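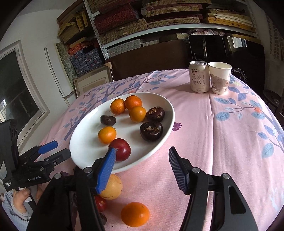 Figure 3. Produce of mixed kinds on an oval white plate, with further pieces on the tablecloth in front of it.

4.2 Plate and cloth as two places of keeping

The coding sheet used in Plollport, which we took over for the present study, asked only whether the produce of the household was kept in a bowl, in a drawer, in the refrigerator or elsewhere. During the first visits in Trellstead it became clear that "elsewhere" was chosen too often. Many households have a dish on the table, and the dish is treated as the place of the fruit, but a part of the fruit lies beside it. We therefore divided the table into two places, the dish and the cloth, and coded each piece of produce separately. In total 2,678 pieces from 294 households were coded in this manner.

The division is not always easy to apply. In Figure 3 the larger share is on the plate, where small orange citrus-like fruits, water chestnuts and a glossy dark red fruit lie together, and the cloth holds a few pieces near the rim. Such a table was coded as "dish with overflow". The word overflow should be understood with some caution, as it suggests that the dish was full at some moment. We did not observe the filling of the dishes and the code says nothing about it. A flat plate with a raised rim has also a smaller practical capacity than a deep bowl of the same width, because round fruits do not stack well on it. Households which own only flat dishes could for this reason appear less orderly in our data than they are.

The opposite arrangement is shown in Figure 4. Only a tangerine and a water chestnut are on the plate, and the remaining pieces form a loose pile on the cloth, close to the near rim. Here the pile was coded as the main place and the dish as the secondary one. It is a matter of discussion whether a dish with so few pieces still has the function of keeping, or if it is then rather an ornament of the table. In the interviews, the participants usually continued to say "the fruit plate" also in these cases, and we have followed their usage.

A further difficulty is the mixture of kinds. The Alhassan list of fresh foods, on which our categories are based, separates fruits from roots and tubers, and it assumes that the two groups are stored apart. On the tables this was frequently not so. The pile in Figure 4 contains citrus fruits of different sizes, red plums and a small apricot-like fruit, but also a potato and several water chestnuts. The water chestnut is a corm and is normally peeled before eating, so it belongs by preparation nearer to the potato. In colour and gloss, however, it is not far from a dark plum, and two of our coders confused them in the trial round. After this we added to the instructions that the pale fibrous tuft at the top should be looked for, and agreement between the coders improved.

The tablecloth itself was noted by its main colour and by whether it was printed. This was included at the proposal of the Olten group, who expected that loose produce would be less common on light plain cloths, where stains are easily seen. Printed cloths with leaves and blossoms were very usual in our sample, and a meaningful comparison with plain ones could not be made. 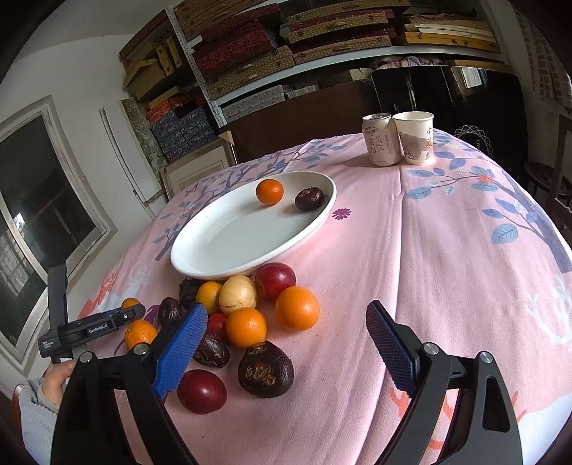

4.3 Length of keeping on the table

Participants were asked in May to estimate how long a piece of citrus normally stays on the table before it is eaten or thrown away. The most frequent answer was five days. For tubers the answers were much more scattered, and several participants considered the question strange, as they regarded the table only as a stop between the shopping bag and the cupboard.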